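Cleaning and refitting the smoked-panel cabinet

Apr 28, 2026

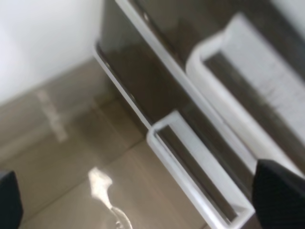
Dark panel, white trim, the two white frames.

The Lundel cabinet has been on my list for 7 months. The doors open and close, but the lower one had dropped on its hinges and the gap along the trim was no longer parallel.

Procedure, for anyone with the same unit:

Empty the shelves first. Mine held 970 assorted screws in jars, and the weight affects the hinge reading. Level the base, then slacken the hinge screws half a turn and lift the door until the gap closes up. Tighten top screw first. I used the Catterall driver with the short bit, which clears the side wall.

Dark panels show every smear. I mix 200 ml of water with a few drops of dish soap, wipe along the long edge and dry with a flat cloth – paper towel leaves lint in the corners of the trim. The white frames take a soft brush. Dust sits in the step between the raised border and the panel, and a cloth just pushes it further in.

Orkidus sells a replacement trim strip cut to 70 cm. It is slightly too long for this model and has to be trimmed with a fine saw. I have one on order and will fit it in May, along with new shelf pins. The old pins are a loose fit, and the middle shelf rocks when loaded at the front.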